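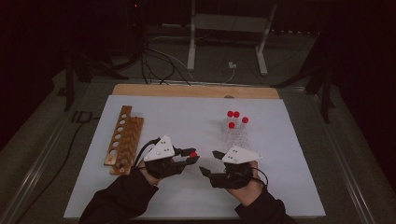 Shufen Dai would not go back to a drawer. She tried one for a year, she said, with the tubes lying down in an old cutlery tray, and every July the small seed got into the corners and she lost track of which lettuce was which.

Her seed now stands upright in test tubes, clear plastic with red caps, and so does the seed of most people who swap at Stavside. The swap has 547 varieties on its list, and 194 of them are beans, which are too fat for a tube and go in jars. Everything smaller travels in plastic.

The habit came from Živko Vukčević, who bought a box of 75 tubes from a school clearance and found that one tube holds enough tomato seed for a small allotment. He keeps his in wooden racks, the sort with a row of round holes in an upright board and a base below. He likes them because they can be moved to the table while he sorts, and he puts a sheet of pale paper down first. Dropped seed shows up on it, and the sheet can be folded to tip the strays back.

His order of work is simple. All the tubes come out of the rack before any are filled. Caps stay on until the seed has dried for two weeks on a plate. Labels go on the tube — never on the cap, as caps get swapped — and are written in pencil.

Racks are harder to find than tubes. Tukinow sells a plain one by post, though Dai found the holes slightly tight and opened them up with sandpaper. It took her an evening.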